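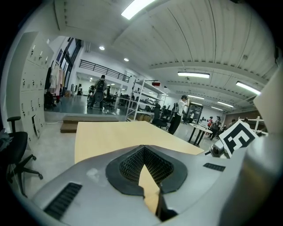 View from the gripper camera at a table in the main hall, with the fiducial marker to the right of the opening.

Recording demonstrations with a hand-held gripper in a shared room

This page covers how to record manipulation demonstrations with the hand-held gripper in a room that other people are using at the same time. It assumes that you have already assembled the gripper and installed the Tuvetti recorder on the laptop. Assembly is covered on a separate page by Abundio Robles.

The method is the usual one. An operator holds the gripper, carries out the task by hand, and the camera on the tool records what the tool sees. The recordings are later turned into pairs of observation and action and used to train a policy. No robot arm is needed at this stage, and you can record anywhere you can carry the tool.

1. Before you start

You will need:

Hand-held gripper with camera module
Laptop with the Tuvetti recorder
Calibration board
Two charged batteries
Task card
Session log (paper or spreadsheet)
Cleaning cloth for the lens

Format the memory card in the camera and not on the laptop. Cards formatted on the laptop have given us files that the Bakeck importer rejects with a header error.

Set the camera to fixed exposure and fixed white balance. Automatic exposure reacts strongly to ceiling lights. When the operator tips the gripper upwards, lights enter the view, the camera darkens the whole image, and the object being handled loses its detail. Use the lowest exposure at which the inside of the gripper opening is still readable.

Set the frame rate to 30 and leave it there for the whole dataset. Mixed frame rates can be resampled, but the resampled episodes have to be marked and checked separately.

2. Choosing a position

Pick the table first, then the standing position. The tool's pose is estimated from fixed features in the room, so the background matters as much as the table does. Lockers, shelving, railings and window frames are all good features. A plain wall close behind the table is poor, and so is a large area of glass.

A polished floor can cause trouble. Reflections of the lights move as the operator moves, and the tracker may treat them as fixed points. If the tracking report shows a high share of points low in the image, apply the floor mask in the recorder under Tracking > Masks. The mask costs a little accuracy on tasks that start near the floor, so do not leave it on by default.

Round and curved tables are acceptable. Straight edges help when you check alignment by eye, but the tracker does not depend on them. Do not add tape to a curved edge to make it easier to see, as the policy may learn to use the tape.

Check the reach. With the elbow slightly bent, the operator should be able to bring the gripper to every start position on the task card without leaning on the table. Push chairs out of the operator's path. They may stay in view as long as they are not moved during an episode.

3. Other people in the room

We record in rooms that are in normal use. People walking in the background do no harm to training and some variety is useful. The conditions are these.

People who are regularly in the room must have been told that recording takes place, and must know whom to ask to have an episode removed. Put the notice on the entrance door before the camera is switched on.

Faces are blurred on import. The Bakeck blur step runs on every file, including those in which no face is expected. Do not disable it to save time.

Moving people should not fill a large part of the view. If someone passes directly behind the table, finish the episode and mark it P in the log. P episodes are reviewed by hand before they are accepted.

Screens in the background should show a static image or be switched off. Moving video is a common cause of tracking drift.

4. Calibration

Calibrate at the start of each session and again after any battery change. The battery door is close enough to the camera mount that opening it can shift the camera slightly.

Place the calibration board flat on the table. Hold the gripper above it, start the recorder in calibration mode, and move slowly through the positions shown on the laptop. The sweep takes 27 seconds if you follow the prompts at the given speed. Faster sweeps give motion blur and a failed result.

Next, check the marker on the tool. It must be fully in view and unobstructed when the gripper is fully open and when it is fully closed. The recorder reports the detected marker ID in the status line. If the ID flickers between a number and a dash, clean the marker and the lens, then look for glare from a light overhead. Turning your body a little is often enough. A marker with a scratched or lifted corner should be replaced and the calibration repeated.

A tilted marker is not a fault. The tilt is stored in the calibration file, and what matters is that it stays the same until the next calibration.

Last, open and close the gripper fully three times. The recorder uses this to find the limits of the opening width. An incomplete close at this point will offset the width in every episode that follows, and the error is hard to see until training.

5. Recording the map pass

Before the first episode, record one map pass of the area. Start with the gripper over the table, raise it slowly, and turn to take in the room on both sides. Keep the movement smooth and return to the start position at the end. The map pass is used to place all later episodes in one coordinate frame.

Record a new map pass if furniture has been moved, if the main lights have been switched on or off, or if the session has been interrupted for longer than a lunch break.

6. Recording episodes

Read the task card aloud once at the start. The audio is kept with the map pass and has more than once settled which card was in use.

For each episode:

Place the objects according to the card.
Bring the gripper to the start pose and hold still for 2 seconds.
Press record and wait for the tone.
Carry out the task at a steady, moderate speed.
Withdraw the gripper to the start pose.
Press stop.
Write the result in the log: S for success, F for failure, P for a person close behind the table.

Keep the movement within what the target arm can do. Operators who are new to this tend to twist the wrist further than the arm's last joint allows, and such episodes are removed by the kinematic filter. The filter report lists them by number. Look at it after the first batch and not at the end of the day.

Do not correct a fumble in an unnatural way. If the object slips and you can pick it up again from where it lies, do so and log the episode as S. Recoveries are useful. If the object leaves the table, stop and log F.

Record in batches of 8 episodes, then change the object positions according to the next row of the card. Change operators between cards where possible. Azucena Maldonado found in the Londov set that one operator had approached every object from the left, and the policy trained on it failed on anything placed near the right-hand side of the table. The card now has a column for approach direction.

7. Checking on site

Copy the card to the laptop before packing up. Run the importer with the quick check option:

bakeck import --quick --session today

The quick check reads the header, confirms the marker track and draws the tool path for each episode. Look through the paths. Those in one batch should resemble each other and should start and end in the same region. A path that jumps is a tracking failure and should be recorded again while the room is still set up.

Common results and what to do:

"Marker lost": hand or sleeve over the marker, or glare. Repeat the episode.
"Low features": background too plain, or lens dirty. Turn the table position and record a new map pass.
"Width out of range": the open and close step in calibration was incomplete. Recalibrate. The whole batch must be repeated.
"Clock mismatch": camera and laptop disagree. Correct the offset in the session settings. No new recording is needed.

8. Upload and naming

Name the session by room, card number and operator initials, in that order, with underscores between. Do not put the date in the name. It is read from the file header.

Upload to the Arnardóttir store and leave the originals on the card until the status changes to "verified". Verification runs overnight. Enter the session in the shared sheet with the number of episodes marked S, F and P, and add a short note if the lighting or furniture changed part of the way through.

Last changed 2022-01-31: P code added to section 6, floor mask moved from the default profile to an option.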